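Hakala 60 Garment Steamer

Upright steamer for home, shop and wardrobe use

Product code 1494

Overview

The Hakala 60 is an upright garment steamer with a floor-standing tank, a telescopic pole and a flexible hose. It is made for people who steam clothes most days and want something sturdier than a handheld model, without moving up to a full laundry boiler. It replaces the older Hakala 45, which is no longer made. Hoses and heads for the 45 do not fit the 60.

The steamer is suitable for cotton, linen, wool, polyester and most blends. It can be used on silk with the cloth bonnet fitted over the head. Do not use it on leather, suede, waxed cotton or anything with glued trim.

What is in the box

Base unit with fixed mains lead
Removable water tank
Telescopic pole in two sections
Hose and steam head
Hanger with trouser clips
Fabric brush
Cloth bonnet for delicate fabrics
Heat-resistant glove
Printed instructions

Specification

Heating time: 60 seconds from cold
Steam settings: 2
Tank: removable, fills from the top
Pole: telescopic, locks with a twist collar
Castors: four, the front pair with brakes
Auto shut-off: yes, when the tank runs dry
Plug: UK three-pin
Colour: white base, grey hose

Setting up

Push the lower pole section into the socket on the base until it clicks, then slide the upper section in and tighten the collar by hand. Hook the hanger on last. The hose should hang in a loose curve beside the pole. If it kinks, water collects in the bend and the head will spit.

Fill the tank with cold tap water. In hard water areas use half tap water and half deionised water. Never add scent, starch or vinegar to the tank.

Switch on and wait for the light to turn green. Hold the head away from you for the first few seconds, as the first burst often carries drops of water.

Steaming a shirt

Fasten the top button and one in the middle so that the front hangs straight. Start at the collar and work down, keeping the head lightly against the cloth and pulling the hem with your free hand. Wear the glove on that hand. Sleeves are easier if you hold the cuff and run the head from shoulder to wrist — short sleeves need only a pass on each side. Leave the shirt on the hanger for a few minutes before folding or wearing it, so that the damp can go out of the fabric.

Dark shirts show lint more than pale ones. Fit the fabric brush and use the low setting. A steamer will not give a sharp crease down a trouser leg or a stiff collar, and for those you still need an iron and a board.

Descaling

Descale once a month with daily use, or every three months otherwise. Use the Tondus descaling sachets listed below or plain citric acid. Empty the tank, pour the mixed solution straight into the base inlet, leave it for the time given on the packet and drain through the plug underneath. Rinse twice. Scale damage is not covered by the guarantee.

Spares and accessories

Hose and head assembly, grey
Replacement tank with cap
Cloth bonnets, pack of 2
Tondus descaling sachets
Castor set
Oltosau pressing mitt, left or right hand

Customer comments

"We have one in the back of the shop and it is on from nine until we close. The hose was changed once, in May, and that took five minutes." Zawadi Waweru

"Good steam and heats quickly. The pole wobbles a bit at full height. I keep it one notch down." Martti Juntunen

"The mains lead could be longer. Otherwise it does the job, and shirts are quick." Märta Midtbø

Delivery and returns

Orders placed before 2 pm are sent the same day. Heavy items and spares ordered together may arrive in separate parcels. Unused steamers can be returned in the original box. Once the tank has been filled we can only accept a return if there is a fault.

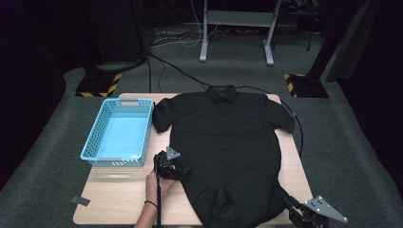 Trade orders

Shops, hotels and theatres can open a trade account with Heladach. Write to Dorian Tessier in the trade office with your business name and delivery address. Demonstrations are held at our counter every Wednesday, and you are welcome to bring your own garments.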